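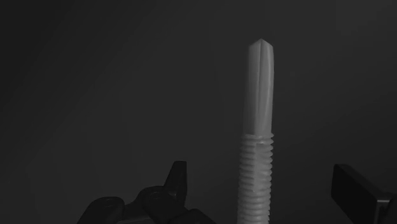 Subject: Re: [robotclub] Screw task, is the sim lying to us?

Salvador Caldeira wrote:

> Before I render any more of these, can somebody tell me whether we
> care about the point on the screw? I modeled the whole thing, flute
> and all, and it is eating my evenings. Rocha's team apparently uses a
> gray cylinder and calls it a screw.
>
> Also the lighting is gloomy. I like it. Objections by Thursday.

Salvador,

Yes, we care about the point. The rules for the May meet say "self-drilling," and the judges at Trerbridge have been known to read their own rules. A cylinder is fine until you ask the software which end is up, and then you have a very confident robot holding a fastener by the wrong end. Ask Odum how their demo went last year. Bring snacks.

The notch where the flute runs down into the threads is worth keeping too. If the pose code can find that, it has a decent shot at the rotation. If all it gets is threads, every angle looks like every other angle and we are back to guessing, which we already do by hand for free.

On the gloom: I object, a little. The screw shows up beautifully and the fingers are nearly black on nearly black. That's moody and all, but the training script has to find the fingers as well. Could you lift the fill light a notch on half the renders and leave the other half as your art project?

Numbers, so we stop arguing in the hallway. Nilden wants 4,000 renders by the end of the month. We have more than 1,000. The lab machine does 40 an hour when it isn't being used to watch soccer. You can do that division yourselves, and then you can stop watching soccer.

I'd also like the starting gap between fingers and screw to vary. If they always begin the same distance out, the thing will learn to close its eyes and squeeze. Random offset, up to 2 cm per side, and please write the offset into the log this time instead of on the whiteboard.

Whoever has the lab key, put it back on the hook.

M.

--
robotclub list. To unsubscribe, send a blank message and wait.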